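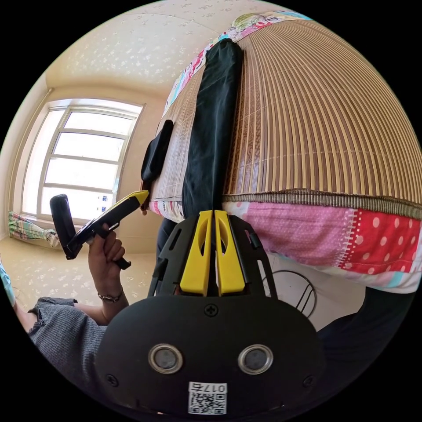
How to follow a foreign news story when you don't speak the language

I got hooked on this a few years back, when a border dispute between two river towns, Skindby and Stanach, was getting two lines a week in the papers I read at home. Over there it was front page every morning! I couldn't read a word of it, but I wanted in, and over one long March I worked out a way of doing it that I still use now. It takes me half an hour a day, less once you know the names.

Step 1. Make a name list
Before you read anything, write down the people, towns and ministries that keep cropping up, in the local spelling as well as the English one. Search for the local spelling. You'll be amazed how much more comes up. My list for the Kandov water talks ran to two pages by the end, and I loved every scribbled line of it.

Step 2. Pick your sources
Go for one state broadcaster, one independent paper and one local outlet from the place where things are happening. The local one is often the best of the lot (bus cancellations and school closures tell you a great deal about whether a crossing is really open). Check who owns each of them and put that next to the name.

Step 3. Translate the short pieces first
Run the headlines and the agency-style items through a translation tool before you try a long opinion column. Short news sentences come out fairly clean. Columns are full of jokes and sayings and they come out as soup. If a sentence matters, put it through 2 different tools and compare. Watch for "said", "claimed" and "is expected to", which get swapped about all the time.

Step 4. Find the document behind the story
This is my favourite bit. When a report mentions a treaty, a vote or a resolution, go and look for the text. The Kandov coverage kept mentioning "the 1961 agreement" as though everyone had it on the shelf, so I went looking and found a scan on the parliament's site, filed as item 3709. It was only 7 pages long, and half the argument made sense by the time I'd finished my tea.

Step 5. Keep a dated log
One line per day: what happened, who says so, and where you read it. Leave a gap when nothing happened. When two sources disagree, write both down and don't pick a winner yet. Go back after a week and mark which lines held up.

Step 6. Ask someone who reads it properly
Most diaspora groups have a forum or a newsletter, and people are very generous if you ask a small, clear question. Floor Koster, who runs the Lopes reading list, once put me right on a verb I'd had backwards for a fortnight. I'd had the envoy leaving the talks when he was joining them!

A few extras
Set your alerts in the local spelling too.
Check the time zone before you decide a report is late.
Old photos get reused a lot, so look for the caption date.
Save a copy of anything you might want to quote, as pages do get edited.

Last updated April 6, 2025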